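Ticket 500: Quote for second picking cell, cable dressing and bin fixings
Queue: Equipment planning
Raised by: Jade Gosling
Assigned to: Ada Zanetti
Status: Waiting on supplier

Jade Gosling wrote:
The Grandell quote for the second cell came in and I can't match it to what we have on the first one. They list the arm, the controller and the mounting plate, then a single line called "dress pack, standard". There is nothing for bins, clamps or a base. I need a figure for the June budget round and don't want to come back for more money afterwards. Can you tell me what is missing?

Ada Zanetti wrote:
Had a look through. The arm price is fine and matches the Gentile one within a few pounds. Missing items as far as I can see:

Cable dressing. Ask what "standard" means. On cell one the cables are held with ties and straps, and there is a big loop near the orange joint. I'd like a proper bracket priced as an option.
Bin fixture. We use clamps and a length of board. It does the job but I wouldn't plan a second cell on it. Flamov do a locating frame that takes 2 bins.
Spare cables. One full set, held on the shelf. Lead time last time was 13 working days.

Jade Gosling wrote:
Thanks. Is the loop a fault or just untidy? If it's a fault it comes out of maintenance, not my budget.

Ada Zanetti wrote:
Not logged as a fault. My concern is that it hangs over the picking area, and with small items in the bin it gets in the way of the view from the side. Picture added so Grandell can see what we mean by dressing. 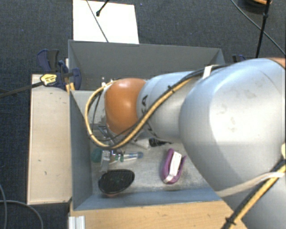 Cell one, arm over the front bin, cable loop to the left of the orange joint.

Jade Gosling wrote:
Sent to Grandell with the questions. I have also asked Trikitz for a price on the bracket alone, in case it can be fitted to both arms. Do you want the same grey bins?

Ada Zanetti wrote:
Yes, same bins. The frame is sized for them. Please put a line in for fitting time as well – the first quote left that out and we ended up doing it ourselves.

Update, February 11, 2025:
Grandell confirm that "standard" covers ties and straps only. Bracket to be quoted separately. Deposit on the arm is 50 per cent with order. No reply from Trikitz yet. Budget line stays provisional until both prices are in. Ticket left open.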